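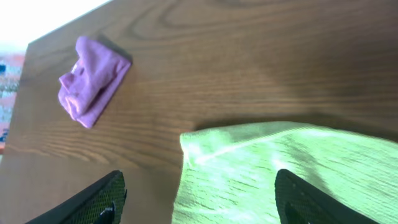
## Grasp planner, second pass

I spent most of Monday on the towel picker again. The old planner chose a grasp point from a color mask, so two towels close together came out as one blob. I replaced it with a small segmentation model trained on 697 wrist camera frames and renamed the whole thing Gradarora.

The planner now scores 500 candidate points per cloth and keeps the top 100. Anything too near another color gets dropped.
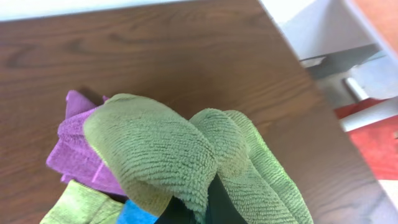 Bundles are still the hard case. The mask is usually fine, but the depth on a fold is noisy, and I don't have a good check for how many layers are between the fingers. For now I log the finger gap at close and sort it out later in Werness, my replay tool. The log is at 3541 grasps.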